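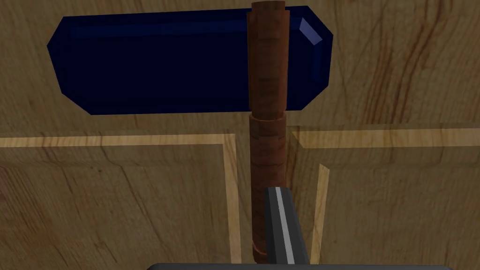 Workshop > Books > Building an Arm at Home > Chapter 7

Chapter 7: Picking Up a Hammer

By now you have an arm that moves where you tell it to, and that alone is worth a small celebration. This chapter is where it gets really good, because we're going to ask it to pick up a tool!

A hammer is a wonderful first tool to practise on. Nearly all the weight sits at one end, the handle is long and thin, and the whole thing wants to swing round the moment you grip it in the wrong spot. Dulce Tapia, who built the Imthorpe arm with me in a shared workshop one December, spent her first evening watching hers tip head-down again and again. She loved it. I did too, once it was my turn.

We begin in simulation, and I'd urge you not to skip that part. A simulated hammer can be dropped all night without denting the bench. You can change the weight of the head with one number, run the same grasp again and see what happens. Our model has a dark blue head and a wooden handle, and you'll get to know every bit of it.

Before you write any code, find the balance point of your real hammer by resting it across a pencil. Mark the place with tape and measure from the end of the handle. On mine it came to 188 mm. Put your own figure into the settings file, then set the finger opening to 70 mm, which leaves plenty of room for a small error in position on either side of the handle.

Now bring the fingers in slowly, one on each side, and stop before they close. This waiting position is called the pre-grasp, and most of the chapter is spent getting it right. 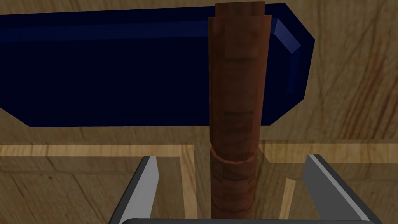

Why not grip the hammer by its head, where the weight is?

You can, and it will lift nicely, but the arm then has no way to use it as a hammer. Gripping the handle is harder and teaches you far more about turning forces, which we work through in Section 7.2.

Comments

Leena Peltonen
Did the pencil test with my daughter's toy mallet and it balanced almost inside the head. Is that going to matter?

Ronaldo Fontes
@Leena mine was the same. Lift very slowly and grip as high up the handle as you can, it's fine after that.

Welington Bragança
More chapters like this please! Got the pre-grasp working after 2 evenings and woke the dog cheering.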